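How to compare camera positions for a drawer-opening task in simulation

This page is for people who already have a simulated kitchen running and want to decide which cameras to give to the controller. I wrote it after our group moved the drawer task from the old Zerstead controller to Cosivura. We had to choose the cameras again, and I made several mistakes which you can avoid.

You need a scene with a cabinet and a drawer with a metal handle, one arm with a two-finger gripper, and a controller which can record the images of every camera at each step. In Cosivura the recording is switched off by default. Open the task settings, go to Sensors, and switch on "Save all views" before you start. If you forget it, only the main view is stored and you must run everything again.

Step 1. Fix the task first

Decide what counts as success. For us the drawer must be open and the fingers must still hold the handle at the end of the run. Write this in the task file and do not change it between camera sets. In July I changed it in the middle of the work and I had to throw away 114 runs.

Step 2. Place the cameras

Put one camera in the room, far enough that the cabinet and the countertop are both inside the view. Then put one on the wrist, looking along the fingers. Give each camera a name which says where it is mounted. Names like cam_a and cam_b are easy to mix up later.

Keep the image size the same for all cameras. Keep the lights the same also. A shadow that moves from one set to another can make a good camera look bad.

Step 3. Look at the images with your own eyes

Before any training, take still images at different moments and put them next to each other. For each one, ask if you could move the arm yourself with only this image.

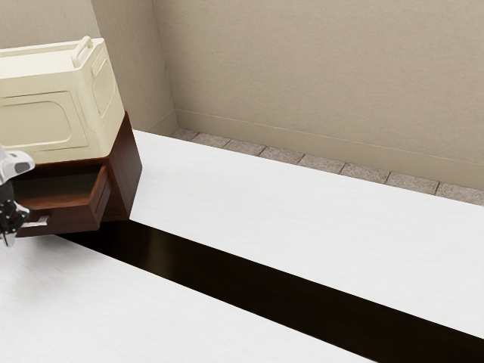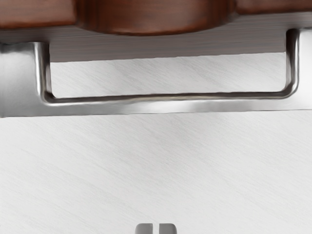

Next, two more views from the same kitchen.
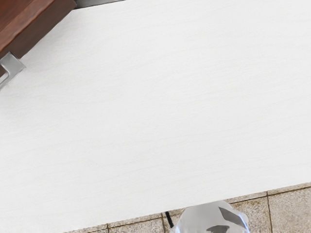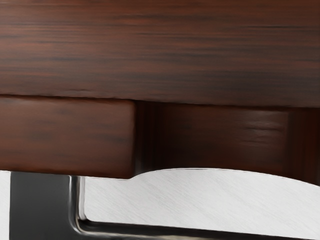

The first image is the easiest for a person. The fingers are on the handle, the drawer is open, and it is clear where the cabinet ends. But the arm is only a narrow piece at the left side, so I would turn that camera a little to the left. In the second image the handle is large and both fingertips are visible below it, and this is good for the last part of the approach. The third one gives mostly white surface, with a small part of a handle at the left. In the fourth, metal and wood are so close that I can not judge the distance well.

Step 4. Run the comparison

Make one set with the room camera only, one with the wrist camera only, and one with both. Run each set 100 times from the same list of start positions. Use the same random seed for the three sets. Save the result file under a new name each time, because Cosivura writes over the old file without a warning.

Step 5. Read the failures

Do not look only at the success rate. Open the failed runs and note the step where the arm began to go wrong. If it is lost before it comes near the cabinet, look at the room camera. If it comes near but closes the fingers beside the handle, check the wrist camera and its angle.

Hammad Farooqui wrote to me after reading the first version of this page that he would do Step 5 before Step 4, with only a few runs, and that the wrist angle should be tested by itself before anybody compares full sets. With Cosivura he also found that the wrist camera was delayed by 2 steps against the arm position, and that his failures near the handle came from this delay. He asks readers to check the time stamps in the log first.

I have now added his check to my own procedure. To do it, open the log, find the column "view_time" and compare it with "arm_time" on the same line. If the two are different, set "Sync views" to on and record again.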